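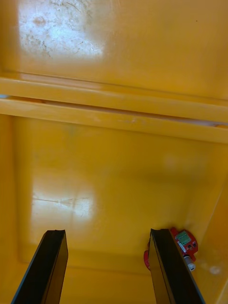

Small red object at the lower right of the yellow enclosure.

Home | Boards | Planning and Delivery | Tags | Sign in

WIP limits when one column depends on an outside team

Posted by flurnetby_ops, February, in Planning and Delivery

We run a Kanban board for maintenance and small enhancements on the Nodby billing module. Columns are Ready, In Progress, Review, Vendor Test and Done. WIP limits are three on In Progress, two on Review and four on Vendor Test.

Vendor Test is the problem. The work there is done by a group at Jollik who pull from their own queue and don't look at our board. When they are busy the column fills to four and stays there. Under the rules Review then backs up, In Progress backs up, and five people have no permitted card to pull. The last time this happened the lead told everyone to ignore the limit, and by month end there were 40 cards in Vendor Test.

Should the limit on an external column be enforced, raised or removed? Cycle time is reported to the program office from Ready to Done, so whatever we change has to leave that figure meaningful. The board has 1,822 closed cards of history and I would prefer not to rebuild it.

manalastas_pm
Keep the limit, but separate the part you control from the part you don't.

Split Vendor Test into two sub-columns, Waiting for Vendor and With Vendor. A card moves to With Vendor only when Jollik confirms they have started it. Put the WIP limit on Waiting for Vendor alone. With Vendor carries no limit, as its size is set by their capacity.

Then record two durations. The first is Ready to the point a card enters Waiting for Vendor, and it measures your own team. The second is Ready to Done, unchanged, for the program office. Most board tools will calculate both from the transition log, so your history stays valid for the second measure. The first can be back-calculated from the date each old card entered Vendor Test.

When Waiting for Vendor hits its limit, treat it as a signal and not a lockout. Write the response into your working agreement. Ours reads: on reaching the limit, the delivery lead contacts the supplier the same day, and anyone without a card takes test automation or defect analysis from a separate lane. That lane has its own limit of two. If the column is still full after three working days, it goes to the supplier's account contact with the list of card ages attached.

Also look at what you are sending. On our side a good part of the supplier's delay was in returned cards with missing test data. An entry checklist for the column cut the returns noticeably. Check yours before assuming it is all capacity.

backlog_gravel
just raise it to 100 and move on. a limit you can't enforce is decoration. we did this and people stopped arguing in standup.

tern_and_tide
Raising it to 100 is the same as removing it, and it puts the 40-card pile back where it was.

I agree with the split above, with one addition. Look at the age of the cards as well as the number. We had 165 cards pass through a similar column in a half year and the average looked fine, while a handful had been there since the start. A daily report of anything older than your 85th percentile will catch those. Sort the column by age so that the oldest card is at the top.

One caution on reporting: tell the program office before you split the column. Ours saw a new status appear in the export and counted every card in it as blocked.

Related topics
Service level expectations for third-party work
Do blocked cards count toward WIP?
Reading a cumulative flow diagram with a flat band
Moving from sprints to continuous flow mid-contract
Who owns the working agreement?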